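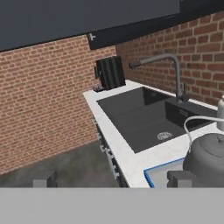 Home | News | Products | Support | About us

Stostance to add shared libraries and offline listening in Lavari update

Stostance has confirmed that version 4 of Lavari, its media library and playback application, will be released in July for desktop computers and mobile devices. The update will be free of charge to holders of a current licence.

The main addition is a shared library, which allows members of the same household to keep their music, audiobooks and recorded radio in one place. Each member will have a separate profile, with its own playlists and listening history. The account holder decides which items are open to everyone and which remain private. A single library may be used by up to 14 profiles.

Offline listening, until now limited to the desktop version, will be extended to telephones and tablets. Items marked for offline use will be copied to the device the next time it is connected to a home network. Users may set a limit on the storage space that Lavari is permitted to fill, and the application will remove the items played least recently once that limit is reached. Purchased items removed in this way can be copied again at no cost.

The company has also rewritten the part of the program that reads and corrects track information. Earlier versions often split a single album into several entries where the name of a performer had been spelt in more than one way. Names containing accents or spaces, such as Ó Flaithearta, were a frequent source of complaint on the support pages. Version 4 treats the different spellings as one entry and asks the user to confirm the preferred form. Changes are held in the library itself, and the original files are left as they were unless the user chooses otherwise.

Existing libraries will be converted when the new version is first opened. Stostance advises users to make a copy of their library beforehand, as a converted library cannot be opened in version 3. Conversion of a large collection may take several hours, and the computer should remain connected to mains power throughout. Playlists, ratings and play counts will be carried over. Custom colour themes will not — these will need to be set up again by hand.

Connections to household equipment are handled through Furnitis, the company's companion service for speakers and displays. Owners of Furnitis equipment will be offered a separate software update on the same day as the main release. Equipment that has not been updated will continue to play music but will not show individual profiles.

Support for version 3 will continue for 18 months after the release. During that period the company will issue security corrections only, and no new features will be added. Sales of version 3 licences will end when the new version becomes available.

A full list of system requirements, together with guidance for schools and libraries holding group licences, will be published on the support pages before the release. Questions concerning group licences should be sent to the licensing office in writing, quoting the licence number.

Contact | Privacy | Terms of use | © Stostance. All rights reserved. | Back to top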